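Notebook -- Pinda storage box, March, started 9:40 am

Chasing the slow snapshots. Coffee in hand, good mood, let's go.

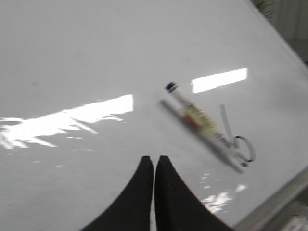

Where things stood this morning

Pinda is still taking far too long to delete old snapshots. The nightly prune on the Rusley pool was meant to be a background job and it was still chewing away when I logged in. Load average fine, memory fine, disks flat out with small random reads. Users on Lu (the build machine that mounts from Pinda) had been seeing pauses of a few seconds whenever they ran git status in a big tree.

Counted the snapshots first, which I should have done last week. 1,531 on Rusley. I was expecting a couple of hundred! The hourly ones were being kept properly, but there was a second set with a different prefix from the old Kenden scripts, and the prune only matches the new prefix. So the old set just sat there holding on to blocks, and every delete of a new one had to work around all the sharing.

What I tried

Ran the prune by hand with the dry run flag. It listed 50 to remove, all new prefix, exactly as the config says. So the tool is doing its job and the config is wrong. Nice to have that settled early.

Checked the cron entries on Kenden. The old snapshot script is still there and still enabled, at quarter past the hour. It connects to Pinda with its own key, which is why it never turned up in the crontab on Pinda itself. Commented it out, left a note above it with the path to this notebook.

Then wrote a small loop to delete the old prefix, oldest first, ten at a time, with a sleep between batches. First batch took ages. Second was a bit better. By the fifth I could see the free space moving, and I may have cheered out loud.

Stopped at lunch to see what Lu felt like with nothing running. git status in the big tree came back straight away, twice in a row. Started the loop again and got the pauses back, though shorter than before. Put the loop under ionice with the idle class and saw no difference at all -- pretty sure the filesystem's own cleaner thread does the real work and doesn't inherit anything from my shell. Worth remembering next time somebody (me) reaches for ionice.

Longer sleep between batches did help. Went from 30 seconds to two minutes and Lu stopped grumbling.

Numbers at 4:15 pm

Old prefix left to go: 406
Space back on Rusley so far: some 170 GB
Errors in the kernel log: none
Nightly prune, run again by hand: finished before I'd made a cup of tea

Really pleased with that last one. I had half convinced myself we needed faster disks.

Things I'm not sure about

Quotas are turned on for Rusley and I don't remember why. I've read that quota accounting makes snapshot deletes much heavier on this sort of filesystem, and it would fit with the first batch being so slow. Haven't touched it. If anyone relies on the per-project usage report, please write it in here before I go switching things off.

Also the usage figures from df and from the filesystem's own tool don't agree, and the gap is bigger than I'd like. Could be deletes that haven't been cleaned up yet. Will compare again once the loop is done and the cleaner has gone quiet.

To do

Let the loop run overnight, log is in the usual spot on Pinda under prune-old
Remove the Kenden key from Pinda's authorised keys
Change the prune config to match both prefixes, at least until the old ones are gone
Add a check that shouts if the snapshot count goes over a limit (what limit? start with 200)
Look at the same thing on the backup pool, same scripts were used there

Added 5:30 pm: had a quick look at the backup pool anyway, couldn't help myself. Both prefixes there too. Leaving it alone until Rusley is finished.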